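2 April 2018

Monday, and my hands are orange. Well, the fingertips are, and the side of my left thumb where I rest the peeler. I scrubbed them with lemon and then with dish soap and then with the gritty stuff from under the sink and they're still orange, so I guess this is how I'm going to work tomorrow.

I blame the Mousavi store entirely. I went in for onions and a bag of rice, and by the door they had the big sacks from the Lulwood farm, the ones with the green string, for so little money that I had one on my shoulder before I'd thought about the stairs. Carrots! A whole sack! I live on the top floor and I eat maybe two carrots a week, usually standing up. But they smelled so good, that sweet dirt smell, and I had the day off, and the rain was coming down sideways all over Lekasness, and I thought okay, this is a carrot day.

(Forgot the onions. Went back for the onions. Forgot the rice.)

First I tipped them all into the sink and ran the cold water, which turned the color of weak tea right away. I like that part. You rub the dirt off with your thumbs and they come up so bright. Some of them were huge, like something you'd prop a door with, and some were hardly worth the bother, thin little tails that I ate as I went. There were a couple of the funny ones too, with legs. I put those on the windowsill to show Fotis and then felt silly about it and then left them there anyway.

Fotis Kouris came up at lunchtime with bread and that sharp white cheese, and he laughed at the legs, so I was right to save them. He peels toward himself, with a knife. I can't watch it. I peel away from me, over newspaper, and I turn the carrot by the skinny end, and we had the whole argument again about whether you need to peel them at all. He says his grandmother never peeled a carrot in her life and just scraped them with the back of a blade. I say fine for soup, but for pickles I want them smooth! You can taste the skin in a pickle, kind of bitter and earthy, and I don't care what anyone's grandmother says. He scraped his and I peeled mine and by two o'clock you could tell from across the kitchen who had done which.
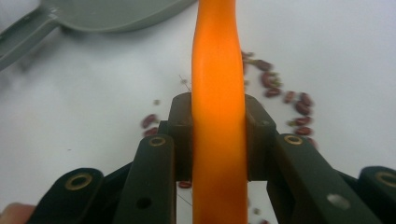

Photo: Fotis Kouris

There's such a nice feeling to a good straight one. Nice and long, a bit shiny, with those faint streaks running down it, paler and darker, that you only notice once you slow down. I'm keeping the prettiest ones back to eat raw with salt. The really knobbly ones went for soup, no hard feelings.

So, what I made, since I know I'll want to look this up next year and won't remember any of it:

Pickles first. I cut the carrots into sticks a little shorter than the jar, packed them in standing up and pretty tight, and pushed a garlic clove down the side of each jar with the handle of a spoon. Mustard seeds, some dill, one dried chili. The brine is half vinegar, half water, with salt and a spoonful of sugar, boiled and poured over hot. I made too little the first time and had to boil another pan of it while the jars sat there half full looking at me. These are only for the fridge. I don't trust myself with proper canning and I'm not going to start on a day when I can't remember rice. Note for next time: more dill, and cut them thinner, because the fat ones are going to take forever to taste of anything.

Then soup. 300 grams of red lentils, which was what was left in the bag, and the chopped knobbly carrots until the big pot was full up to the rivets, and an onion, and cumin, and the heel of Fotis's bread at the end to thicken it. I forgot to salt it until we were both eating. It was good! It was better after the salt. He had three bowls and said it needed lemon, and I had used the lemon on my hands.

Then the cake, which was a mistake. I mean, the cake is fine, it's in the tin, it smells like Christmas. But I had to grate all that carrot by hand, and I got my knuckle on the last bit, like I always do, and then there was orange fluff on the counter and in my sleeve and, somehow, on the kettle. Mom's recipe says bake until done. Thank you, Mom. I gave it an hour and poked it with a piece of spaghetti and it came out clean, so I'm calling that done. No frosting yet. I'll pick up cream cheese tomorrow if I go home the Motbridge way, though that means the slow bus.

And there are still carrots! The crisper drawer won't shut. I wrapped what would fit in a damp dish towel, the way my aunt does, and cut the tops off so they don't suck all the juice out of the rest. The remainder are in a bucket on the back landing with a wet newspaper over them, and if it stays this cold they ought to keep for a while. I offered Mrs. downstairs a bag and she took it and gave me a jar of plum jam back, so now I owe her something again. It never evens out with her. Maybe cake.

I did mean to do the taxes today. I meant to clean the hall closet too, and call about the tooth. I have done none of that, and I've been in a good mood since about ten in the morning. The windows are all steamed up. Fotis put the radio on and washed up (badly, there was cumin in the ladle) and then fell asleep on the couch with his shoes on, and I sat at the table with a cup of tea and picked bits of peel off the newspaper and read the parts underneath. A woman in the classifieds is selling a piano for $1,000 or best offer, must have own van. I thought about that piano for quite a long time considering I don't play and, again, the stairs.

He says we should grow our own this year, in the long boxes on the roof. Carrots in boxes! I looked it up, and if we sow now we'd be pulling the first little ones by the end of June, maybe. They want deep soil and no stones. The boxes are full of stones, and last year's dead basil, and I think one of my good spoons. I said yes, though. He's going to look for seeds on Saturday and I'm going to dig out the spoon.

Must remember: rice, lemons, cream cheese, dentist. Take the bucket in if it warms up. Don't open the pickles before the weekend, no matter how nice they look.

Okay, the soup pot's still soaking and it's late. Going to bed with my orange hands.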